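Avholm worktable and Prokell divided box: a long-ish review of two things I bought together

Posted 9 December 2022

I'll start with the table, which was the bigger purchase and the one I dithered over for most of the summer. I wanted a plain white surface for sorting small things (hair ties, buttons, earring backs, all the little bits that live at the bottom of bags in our house) and every table I looked at was either a desk with drawers I didn't want or a folding thing that wobbled if you breathed near it. The Avholm had 547 ratings on the Tanui site when I ordered, most of them good, and it cost $116 with delivery, so in August I finally took the plunge. The Prokell box went into the cart at the last minute to get me over the line for free shipping, and I've ended up nearly as fond of it as I am of the table!

The table came well packed, with cardboard corners and a big sheet of foam over the top. Putting it together is a job for one patient person or two impatient ones. The hex key in the bag is too short to get any leverage, so dig out your own if you have a decent one. I had one leg on the wrong way around and had to take it off again, and I'll happily take the blame for that, although the drawing in the leaflet is very small and the left and right legs look the same on it.

Once it was up I was delighted with it. The white is a soft, matte white, a little on the gray side depending on the light, and it doesn't throw glare back at you when you have a lamp on. Anything dark shows up on it beautifully. I used to lose black hair ties and bobby pins on our old brown table all the time, and now I can spot them from the doorway. The flip side is that it also shows every speck of lint and every crumb, so I keep a damp cloth handy and go over it most evenings. It has wiped clean every time so far, including a smear of nail polish that I got to quickly, though I did hold my breath over that one.

My favorite part is the light wooden strip along the back edge. It has a rounded profile and it warms the whole thing up, and without it I think the table would feel like something from a dentist's office. The color is pale, a sort of tan, and it goes with the bookcase I already had, which was pure luck.

Now the box. It's a transparent smoky-gray plastic with a hinged lid, long and low, and inside there are thin upright dividers that split the tray into compartments. I bought it for hair ties and it does that job very nicely. A thick elastic one will spring up over the side if you just drop it in, so tuck the loop down before you close the lid or you'll catch it. The thinner ones lie flat and behave themselves.

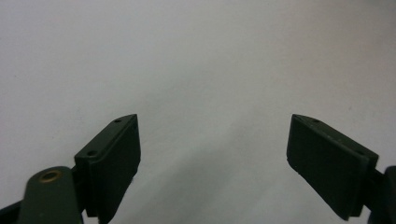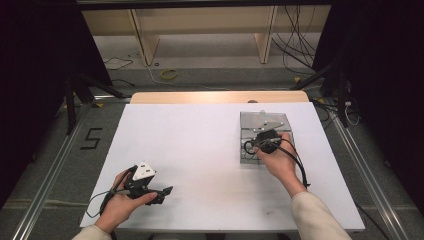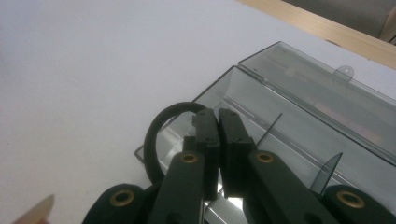 White surfaces in all three; the Prokell box, open with a black hair tie in it, is in the last one.

The lid opens all the way back and lies flat behind the tray, and I can't tell you how much I like that. My old box from Jincombe had a lid that stopped halfway and then dropped on your knuckles. The clasp is a small rounded tab with a hole in it, and it was stiff for the first week or so. I was using a thumbnail to get it open and muttering a bit. It has loosened up nicely and still holds when I carry the box upstairs on its side.

Because the plastic is tinted you can see what's in there without it looking messy from across the room. Fully clear boxes always end up looking like a junk drawer with windows to me, and solid ones I forget about entirely, so the smoky gray suits me down to the ground. It does show fingerprints along the rims. A dry cloth takes them off, and I'd keep it well away from anything scratchy, as mine already has a faint line across the lid from being slid under a pair of scissors (my own silly fault).

What would I change? On the table, I'd like a longer hex key and a bigger drawing, and I'd like the feet to have a bit more adjustment in them. Our floor dips near the window and I still have a folded piece of card under one leg. On the box, I'd love one more size of divider to choose from. The compartments are generous for hair ties but a bit roomy for earring backs, which slide about in there and end up all in one corner. I've put those in an old mint tin for now.

Tanui gives you 90 days to send things back, and mine have come and gone without my even looking up the form. I did write to them about the leaflet and had a friendly reply with a larger copy of the drawing attached, so if you're squinting at yours, it's worth asking.

I'm giving the table 4 out of 5, with the missing star going to that miserable little hex key, and the box gets the full 5 from me. If you only have the budget for one, get the box first and use it on whatever table you've got. I've just ordered a second one for ribbon, and if it turns up with a stiff clasp too I'll come back and add a note.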